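Visit report: Grondel demonstration collection site

Search this site Enter keywords Go

Date of visit: May 2, 2022

The purpose of the visit was to see how Grondel gathers demonstrations for its tabletop clearing work, and to judge whether the same method would suit our own handling tasks at Peken. I was met at reception by Vimala Pinto, who runs collection, and spent the rest of the day with her and with Yu-ting Shih, who looks after the data once it has been recorded.

The site occupies one floor of a former print works. There are six stations. Each has a table, a set of materials in numbered tubs, and a card with the task written on it in one or two sentences. The arms themselves are kept in a separate room and are used only for testing. Collection is done entirely with hand-held grippers, each carrying its own camera. The operator holds the tool, does the task with its two fingers and puts everything back to a starting state before the next attempt. The fingers are meant to match those fitted to the arms, so that what the camera sees during collection is close to what it will see when the policy is running.

The task in progress was the one they call "scatter": small, light pieces spread over a pale table, to be moved or cleared using only the gripper and whatever else is at the station. Pinto considers it the hardest of the current set. A rigid object has a position and an orientation that can be written down. A pile of bits has neither, and no two attempts begin alike.
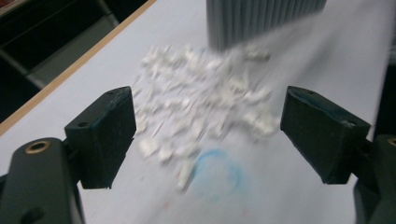

The operators work in sessions of 35 minutes with a break between. Pinto tried longer sessions last September and went back. Towards the end of an hour, people began to repeat the same motion regardless of how the material lay, and the resulting recordings were of little use for training. Operators are now told to vary their approach angle on purpose and to leave mistakes in. If a piece slips, they are to pick it up again and carry on. Shih wants these recoveries. A model trained only on clean attempts has no example of what to do when something goes wrong, and in her testing it tended to stop or to close on air.

The target for each task is 1000 accepted demonstrations. On the day of the visit scatter stood at 293. Rejection is done in two passes. The first is automatic and looks for dropped frames, lost tracking and recordings below a minimum length. The second is done by eye, at double speed, by someone other than the operator. The commonest fault at this stage is tracking loss when the tool is moved quickly over a plain surface. A white table gives the tracker very little to hold on to. I asked whether a patterned cloth had been considered. It had, and it helped the tracking, but the model then did worse on plain tables, and the cloth was withdrawn.

Motion blur was discussed at some length. The cameras are run at a fixed exposure so that brightness stays constant through a recording, and in a dim corner of the room this costs sharpness whenever the hand moves fast. Shih does not reject on blur alone. The arms blur too, she pointed out, and the fingers stay sharp in most recordings because they move with the camera. She does keep a blur score for every recording and intends to compare training runs with and without the worst of them.

I was allowed to try a station. The tool is lighter than I had expected, but the grip is wide and my wrist was tired within ten minutes. Judging how far the fingers have closed is difficult at first. There is no feel of contact through the trigger, and one learns to watch the pads. Of my own attempts, the tracking check passed four and refused two.
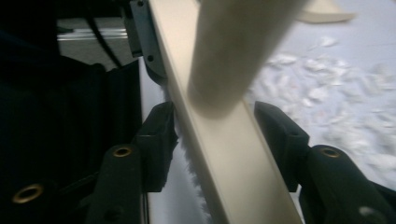 Fingers on either side of the beige rail, white scraps on the surface to the right.

Long parts such as the rail raise a different difficulty. The gripper meets them at whatever angle the wrist allows, and a small error in tilt at the fingertips becomes a large one at the far end. Operators are asked to approach along the length as well as across it. Shih labels these recordings separately and trains on them in a fixed proportion, which she has set by trial and expects to change.

Storage and labelling are handled by a package called Ivum, written in-house. Each recording is stored with the task card text, the operator number, the tool number and the finger set. The last of these was added after a batch of 200 recordings had to be set aside. A worn pair of pads had been changed halfway through, and no one could say afterwards which recordings belonged to which pair. Pads are now inspected at the start of each session and the set number is entered by hand.

After lunch we saw a test in the arm room. The policy had been trained on an earlier task, moving small parts into a tray, using data from all six stations. It completed seven attempts out of ten. Two of the failures were grasps that closed too early. In the third the arm hovered over the tray until the time limit. Pinto was open about the fact that no scatter policy is ready to show.

Points to follow up:

Ask Shih for the task card wording and the rejection criteria. She has agreed to send both.

Obtain a price for two hand-held tools and spare pads from Marar, who make the fingers. Lead time was given as seven weeks.

Check the lighting over our own benches before any trial. Grondel's fixed exposure setting would be too short for the far end of our workshop.

Decide who would do the second review pass. At Grondel it takes up most of one person's week.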